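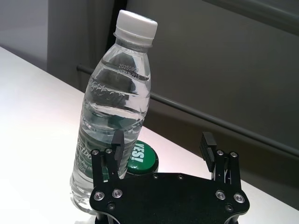 The Gedby glass-top kitchen scale drifts under a static load, and I would like to know whether other owners see the same. Tare is fine. Repeatability on short weighings is fine too. The problem appears only when something stays on the platform. A water bottle filled almost to the shoulder, with its screw cap on tight, makes a convenient test load, as nothing evaporates and the base is small enough to place on center. Mine starts at 600 g. After ten minutes the display reads 596, after twenty 593. Take it off and the scale shows a negative value. Fresh batteries, level counter, no drafts. Bought from Korkeo in May, so still inside the return period. Defect or normal?
- panloss

Normal for the type. Many of these scales have auto-zero tracking, which absorbs slow changes in the reading. If the load cell creeps slowly enough, the firmware takes it for zero error. Try a lighter load and see if the rate changes.
- tare_twice

Auto-zero tracking normally works only near zero. It should not be active at 600 g. A loss of 7 g in twenty minutes is creep, or a bad bond on the strain gauge. I would send it back.
- Bench44

On cheap units the tracking window is relative to the last tare, not to true zero. Did the OP tare with the bottle on, or put it on after?
- tare_twice

Put it on after. I repeated the test last night with a Falletti sugar jar, 154 g. It lost 1 g in twenty minutes. With a cast iron lid at 900 g it lost 11 g. So the loss goes up with load.
- panloss

That is close to proportional and points to creep. Tracking would not care much about the load.
- Bench44

Agreed on the numbers, but one run at each load is thin. Also check the temperature. If the lid came off the stove or the jar out of a cold pantry, the glass and the cell beneath it will move. Let everything sit in the same room overnight, then run each load again, lightest first, with a rest in between.
- tare_twice

Done. All loads kept in the kitchen overnight, scale switched on beforehand. Bottle: down 7 g again. Jar: down 1 g. Lid: down 10 g. Return to zero after the lid took nine minutes.

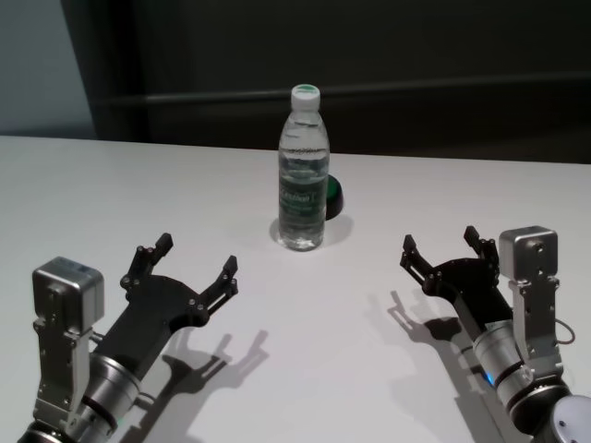
Then stop testing and return it. I have the Miranda with the steel platform, and it holds a 900 g load for half an hour with no change in the display. It has other faults (the button legends wear off, and it shuts down after three minutes unless you hold the power key at startup), but the cell is sound.
- oventhirds

The Miranda rounds to 2 g, so a 1 g drift would not show. It is not a fair comparison.
- tare_twice

A 10 g drift would show at any rounding they sell.
- Bench44

For bread I add ingredients over a few minutes with a tare between each, and my Gedby is good enough for that. For a slow cold drip it is useless. I lost 87 g of accuracy over one long brew and blamed the grinder.
- crumbline

Korkeo accepted the return and offered an exchange or a refund. I asked for the exchange and will rerun the bottle test when the new one arrives.
- panloss

Take the refund.
- Bench44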